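Trellholm two-arm kit — gallery

Posted 8 February 2018 by Lachlan Skinner

Quick one this, the long write-up is still in bits. We've had the Trellholm kit on hire since the middle of January and people keep asking for pictures. So, pictures. Prices and the boring stuff further down.

What you get for the money: two arms, one hand (the Punska, extra if you want a second), a wrist camera, a head camera on a pole, cables, software on a stick, and a printed manual that is 85 pages long and wrong about the mounting bolts. Setup took us most of a day. Second time was quicker, call it a morning.

We've been giving it soft things to do. Bags, mostly. Hard boxes are easy and every kit on the market will shift a box, so no point paying for this one if that's all you need.

1. Wrist camera, arm on the move

Full speed setting. Dark band along the bottom is the gripper, smeared, couple of orangey-brown patches on it. Rest is plain grey surfaces with a seam running down between them. You won't read anything off the wrist camera at this speed, so slow the arm down or wait till it settles. There's a shutter setting in the software, under Advanced, then Advanced again (yes really). Manual doesn't mention it. 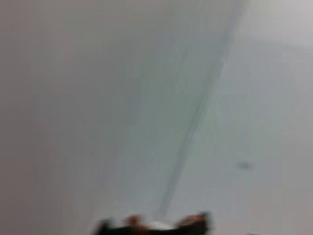
2. Tote bag, head camera

Much happier with this view. Black fabric tote, rust-orange handles, Punska hand coming in from the left with its fingers up at the top of the bag. Silver arm on the other side, blue ring lit. Fingers are chunky but the joints are nicely made and the screws are easy to get at, which matters when you're the one with the screwdriver. Worth watching your cables on any job like this, the thin black one goes right over the top of the bag.

Soft sides are what you're paying for here. The hand has a grip force slider, 1 to 10, and we never went past the middle for fabric. Straps are harder work than the bag itself. If you buy it for bags, do your trials with long straps, not the tidy short ones in the Trellholm demo.

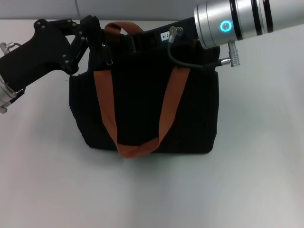
Shaikh reckons the hand is the only part worth the hire money, and that anyone with a pair of decent arms already should ring Trellholm and ask for the Punska by itself. They will do it, apparently, but it's not on the website and you have to push a bit. Shaikh also says the Grutico hand is cheaper and nearly as good on fabric. Not tried it so can't say.

Costs, since that's the main question in my inbox. Hire is £3,147 a month for the full kit, delivery on top, and they want a deposit. Minimum term one month. Support is by email and they answered in around 10 minutes the first time, then two days the next. Make of that what you will.

Good: the hand, the head camera, build quality genrally.
Less good: manual, menus, wrist camera at speed.
Would I hire again: yes, for bags. Would I buy: ask me when the write-up is done.

More pictures when I've sorted the folder out. Questions in the comments pleas, not by phone.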